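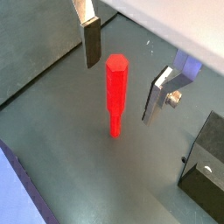
Flavimico pauses Jukwood peg cells after gripper fault

Sixty units stopped, free repair on the way, no injuries

Flavimico has asked all customers running its Jukwood peg handling cell to stop the machine and leave it stopped until a repair is fitted. The fault is in the gripper. One finger can keep closing after the controller has told it to hold, and the operator's screen goes on showing the normal grip force while it does.

60 cells affected, all on the January software. Older cells are fine and can carry on.

What happened

The problem came to light at Masanja, where a Jukwood cell was picking up hexagonal pegs and putting them into test boards. A peg cracked at the neck, where the wide head meets the thinner shaft, and a piece came out past the guard door. The door was shut at the time but the gap at the bottom is 10 mm, and that was enough. The shift lead hit the emergency stop, and the arm stopped as it should.

No one was hurt. We want to be clear that someone could of been.

"We had the first call at 6.40 in the morning and by lunch we had made it happen again on our own bench," said Mirjam Stevens, head of product safety at Flavimico. "200 cycles, same peg, same settings. The finger over-closed on cycle 59. After that there was no argument about stopping the rest."

Cause

Still being worked on, but most of it is known. The January update changed how the wrist reports finger position. If the reading arrives late the controller uses the last good one, thinks the finger has not got there yet and keeps pushing. Slow jobs hardly ever see it. Fast ones with short parts do.

The emergency stop is on a seperate circuit and is not affected. Neither is the arm itself.

What customers should do now

Stop the cell and lock it off at the main switch. Do not run it in slow mode — slow mode makes the fault rarer, it does not remove it. Don't reach in to free a part that is still gripped, use the hand release on the side of the wrist once the power is off. Keep any cracked or marked parts, our engineers will want them.

Repair

New software plus a mechanical stop for each finger, fitted on site by Flavimico or by our service partner Prarinia. No charge. Visits take half a day and go to the fastest lines first. A bottom strip for the guard door will be fitted at the same visit, wether or not the site has had trouble.

Kamil Halás, who runs field service at Prarinia, said his teams have the first parts already. "Please don't order the stops yourselves, they need setting with a gauge."

Customers who have not had a letter should ring their usual service contact and have the cell serial number ready.

Press contact: Jeanine Michiels, Flavimico press office

ENDS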